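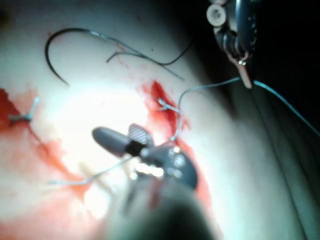 3.2 Tissue pieces, thread and stitching task

All stitches in this study were placed in practice tissue from one supplier (Hinholm), and all of them used the same type of curved needle with the thread already joined to it. We decided on one needle and one thread because in our earlier work the participants had free choice, and it was then difficult to say if a loose knot came from the hand or from the material. The thread was a thin gray one from Lurkar, without coating. Each tissue piece was used for one session and then discarded, also when only a small part of its surface had been stitched.

The pieces are soft and rubbery and they do not lie flat. Most of them have a fold or a crease somewhere, and the surface curves away at the side. We did not try to remove the folds by stretching the piece. In the pilot, stretched pieces gave stitches which looked very regular during the session and which became loose when the piece was released. After that, Ntombi Radebe changed the mounting so that the piece rests on its support with no pull from the sides, and this mounting was kept for all sessions reported in this paper.

A small quantity of red fluid was put on the surface before the first stitch. Its purpose is to make the thread slippery, as it is in real work, and to hide a part of the surface from time to time. The fluid was not wiped away between stitches. The thread drags it over the tissue and leaves fine streaks, and we found these streaks useful when we later read the images, as they tell which areas were touched by the thread. We did not use them as a measurement.

The 15 participants each completed the task in several sessions, always in the morning. The task was to close a marked line with single knotted stitches. For each stitch the participant passed the needle, pulled the thread until a short tail was left, tied the knot, and cut. The participant was free to lay the needle down on the tissue between two steps, and also free to leave it there while working on the thread. No instruction was given about how much loose thread may lie on the surface. This last point is important for the results in Section 4, where loose thread is the main explanation we offer for the slower sessions.

Figure 2 gives an example of what we call an open field. The curved needle lies on the surface with its thread running away from it in gentle waves, and a second, fainter strand begins in a small hooked loop and comes gradually nearer to the first. Two knotted stitches are present. In such a field the participant must keep apart the thread which belongs to the present stitch and the thread which is only lying near it, and the red smears make this harder in some places.

3.3 Reading of the images

Images were taken from the session recordings at fixed intervals, and 3465 of them were kept after we removed those where the tissue was fully covered. Hiu-tung Leung and Wing-sze Wu read all of the images independently. For each one they noted the state of the needle (held, lying on the tissue, inside the tissue, not visible), if loose thread was lying on the surface, and if any two strands were crossing. Strands that come close together without a clear crossing were noted as "near". We added this group after the first week, when it became clear that the two readers had understood the word crossing in different ways.

The lighting caused some difficulty. The light is strong at the middle of the tissue, and a thin gray thread can almost disappear there against the pale surface. At the edges the opposite problem exists, and the thread goes into dark shadow. The readers were told not to guess the path of a strand through such an area. If the path could not be followed, the strand was noted as "lost", and the image was not counted in the comparison of crossing strands. In total 640 images had at least one lost strand. We tested a weaker lamp (Nallero) in one session, but the participants did not like it, and the fluid became hard to tell from a fold in the material.

The knots were judged separately, on the tissue itself and after the session had ended. Pei-shan Mak pulled each knot lightly with forceps and gave it a grade on the Esteban scale, without knowing which participant had tied it. For 26 knots the grade could not be given, as the tail had been cut too short to be held. These knots remain in the count of finished stitches but are left out of Table 3. Where the two image readers did not agree on the state of the needle, Lorna Rankin read the image a third time and her reading was used.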